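3.2 Table-clearing task and recording procedure

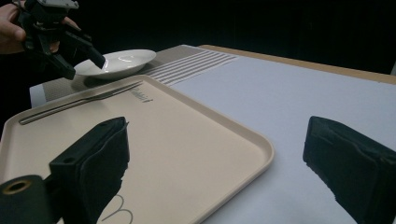 Figure 4. Table-clearing task seen from the camera of one hand-held gripper. The other gripper is held near the rim of the plate; the fork lies on the tray.

The second half of the course was organized around one household task, which we call table clearing. Each student team had to record demonstrations of the task with the two hand-held grippers, prepare the data with the Clistent toolkit, and train a policy for the Kemppainen arm pair in our teaching laboratory. The task was chosen after the pilot course, in which the teams selected their own tasks and the results could not be compared. Table clearing uses objects that every student knows from home, and the setup can be restored by one person in a short time.

The teams worked with a plate, a fork, a placemat and a tray (Figure 4). The start position of the plate and the fork was free within the working area, and we asked the teams to change it between recordings. In the pilot course many students had repeated nearly the same movement, and the trained policies then failed when the plate was moved by the width of a hand.

Three difficulties appeared in almost all teams. The first was the fork. A fork which lies flat along the edge of a tray gives little space for the fingers, and students who tried to close both fingers around the handle often pushed it against the raised lip. Several teams solved this by tilting the gripper before the approach. The second was the plate, which has to be taken by the rim. The third difficulty concerned the camera view. When both grippers work close together, the fingers can hide the object which is being grasped – the students usually noticed this only when they replayed their own recordings. For this reason we now require a replay session after the first 17 demonstrations, before the team is allowed to continue.

Every team was asked to deliver 100 demonstrations. A demonstration was accepted if the task was completed without a pause to regrasp and if the tracking was not lost. Rejected recordings were kept in a separate folder and had to be commented on by the team in its report. In total the course produced 1,000 accepted demonstrations and 212 rejected ones. The most frequent reason for rejection was loss of tracking during fast turns of the wrist.

We did not grade the success rate of the trained policy. The grade was based on the report, in which the students had to connect at least one failure of the robot with a property of their data. The same rule is used in the Nenbridge course for beginners – there, however, the recordings are supplied by the teachers. The results of the two courses are compared in Section 4.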